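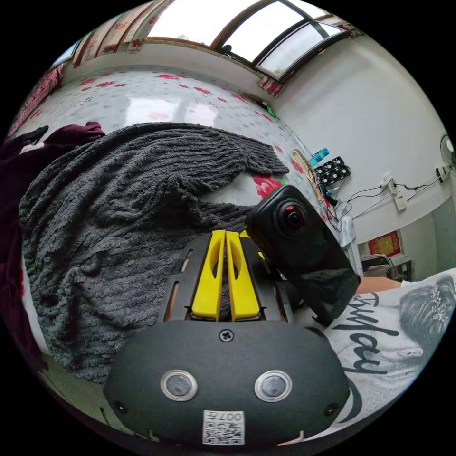
La pinza Prirel delante de la cama, con la ropa todavía sin doblar.

Prueba de la pinza de mano Prirel: ¿nos van a hacer la cama los robots?
Publicado el 07/12/2024

Llevo desde junio dando la lata con que quiero un robot que me doble la ropa. Me conformo con poco: que coja lo que hay encima de la cama, lo doble aunque sea regular y lo deje en un montón. Como eso no lo vende nadie a un precio que yo pueda pagar, he hecho lo más parecido que se me ha ocurrido, que es alquilar la pinza Prirel durante un mes (83 euros, con el envío aparte) y ponerme a hacer las tareas de casa con ella en la mano.

Para quien no la conozca: es la misma pinza que llevaría un brazo robótico, pero sin brazo. El brazo lo pones tú. La agarras, abres y cierras los dos dedos amarillos y la cámara va grabando lo que haces, y con esas grabaciones se entrena después a un robot. A mí la parte de entrenar me queda grande, lo reconozco, pero como forma de enterarte de lo que puede y no puede hacer una máquina con dos dedos me parece estupenda. ¡Y qué lección de humildad, madre mía!

Primera impresión

La carcasa es negra, mate, redondeada, y ocupa más de lo que yo me esperaba por las fotos de la tienda. Los dedos tienen un hueco alargado en medio y ceden un poco al apretar. Eso me gustó desde el primer día: puedes empujar contra el colchón sin miedo a romper nada. La pegatina con el QR mira hacia abajo y la mía pone 007, así que durante el primer rato fui por casa sintiéndome agente secreto.

El peso al principio ni lo notas. A los 37 minutos (miré el reloj porque ya no podía más) tenía la muñeca hecha polvo. Supongo que a un robot eso le da igual, pero a quien tenga que grabar horas y horas con esto le diría que se organice descansos.
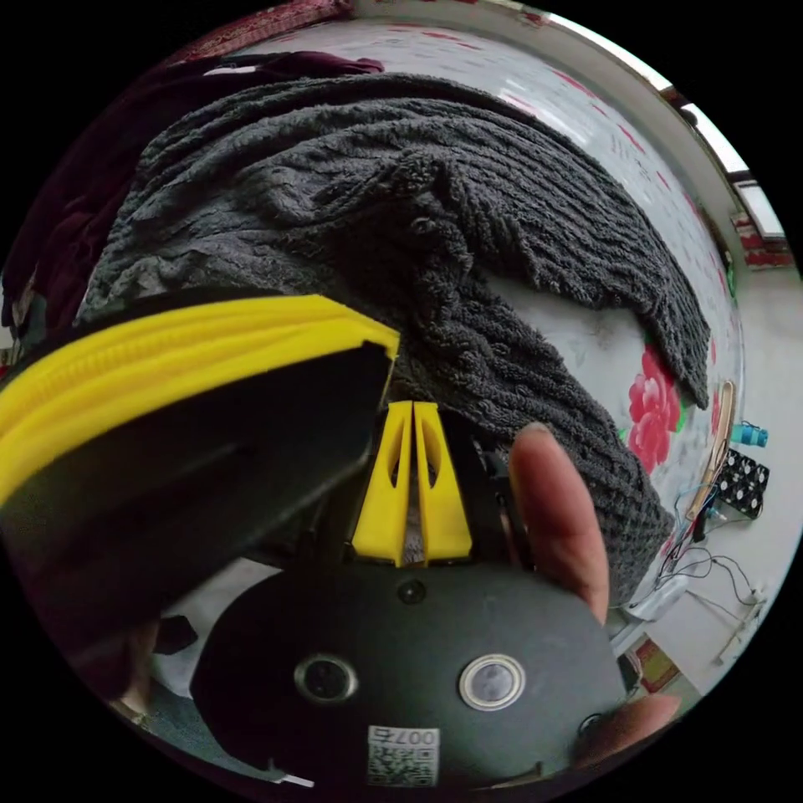

Con la ropa lisa me fui defendiendo. Una camiseta extendida la pellizcas por el hombro, la levantas y la cruzas, y queda más o menos como cuando dobla un niño con prisa. El problema viene con lo gordo y con lo peludo. Cuando el tejido es grueso y está hecho un ovillo, los dedos cogen un pellizco de donde pueden y ahí dentro hay de todo menos la esquina que buscabas. Tiras y viene el bulto entero. Sueltas, vuelves a empezar, y el bulto ha cambiado de forma.

Con las manos esto lo arreglamos sin pensar: una sujeta, la otra va palpando hasta que encuentra el borde. Con una sola pinza no hay manera de palpar. Yo hacía trampa todo el rato — miraba, me acordaba de por dónde iba la costura, daba la vuelta a la cama — y aun así se me escapaba. Una máquina tendría que hacer todo eso con lo que ve la cámara, y en una tela oscura y arrugada hasta a mí me cuesta distinguir un pliegue de un borde.

También probé con 2 pinzas a la vez, porque me dejaron otra un fin de semana. Mejora muchísimo. Una aguanta y la otra tira, y de repente doblar una toalla parece una cosa razonable. Si alguien me preguntara por dónde va a llegar el robot doblador, yo diría que con dos brazos o que no llega.

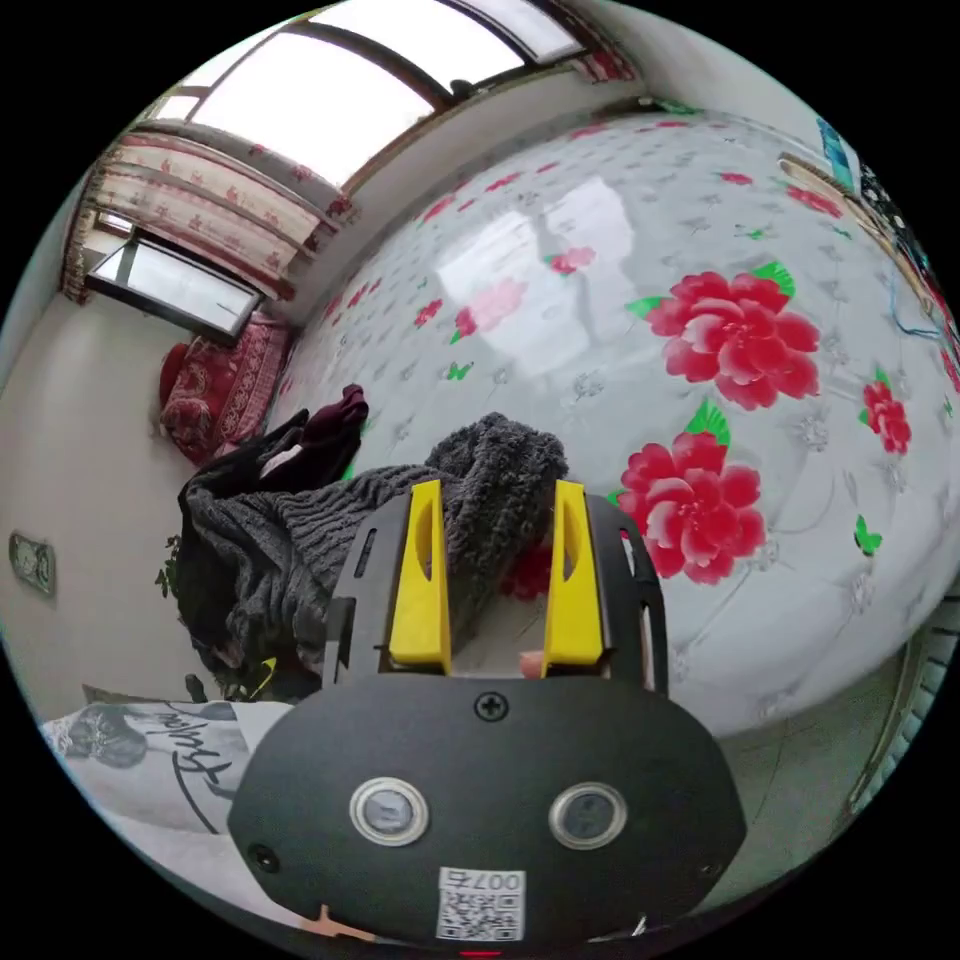 Lo que se le da bien y lo que no

Recoger. Para recoger va muy bien. Calcetines, trapos, la camiseta que lleva tres días en la silla: cierras, levantas, al cesto. Ahí sí me imagino un robot trabajando solo mientras yo desayuno, aunque deje alguna pieza por el camino.

Estirar una sábana, un desastre. Si es de las que tienen algo de brillo, resbala entre los dedos, y para dejarla lisa hace falta tirar de una punta mientras alguien sujeta la contraria. Acabé alisando con el canto de la carcasa, que no creo que sea lo que tenían en mente los de Prirel.

Meter el edredón en la funda no lo voy a contar.

Comparaciones odiosas

En casa tengo desde hace tiempo un robot aspirador Windura y estoy contentísima con él, pero hay que ver lo bien elegido que tiene el trabajo. Un suelo es plano y no cambia de forma cuando lo tocas (otra cosa es que yo le deje cables por medio y se los coma). Una manta tiene una postura distinta cada vez que la sueltas.

Y luego está la plegadora Landau que vi funcionando en la lavandería Baptista, la de mi barrio. Esa dobla de verdad, rápido y recto, y me quedé un buen rato mirándola como una boba. Claro que hay una persona delante colocándole cada toalla bien estirada, que es justo la parte que a mí me da pereza. En un taller con 17 cestos iguales esperando compensa de sobra. En mi dormitorio, con una manta, un jersey y una funda revueltos, la Landau no tendría ni por dónde empezar. 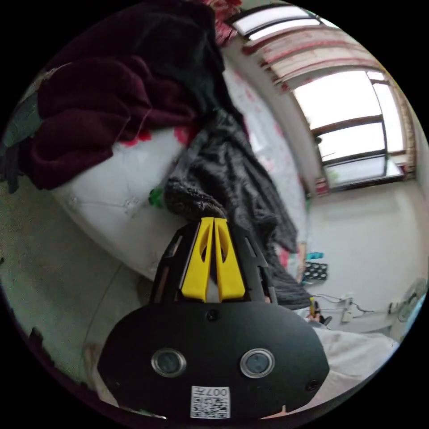
A lo que íbamos, que me disperso: ¿merece la pena alquilarla? Si te dedicas a esto o estás estudiando algo de robótica, creo que sí, porque está bien hecha, los dedos aguantan y en un mes no me ha dado ni un fallo. Si eres como yo, una curiosa con la casa a medio recoger, te lo vas a pasar en grande el primer fin de semana y luego se quedará en un estante hasta que toque devolverla.

Pegas concretas: el agarre me queda grande y tengo la mano pequeña, el manual es flojito y yo habría agradecido una funda para guardarla. Le doy un siete. A los robots haciendo la cama, de momento, un tres, y un seis a los que solo tengan que recoger calcetines. La mía la devuelvo la semana que viene, y la ropa de la cama la he acabado doblando a mano.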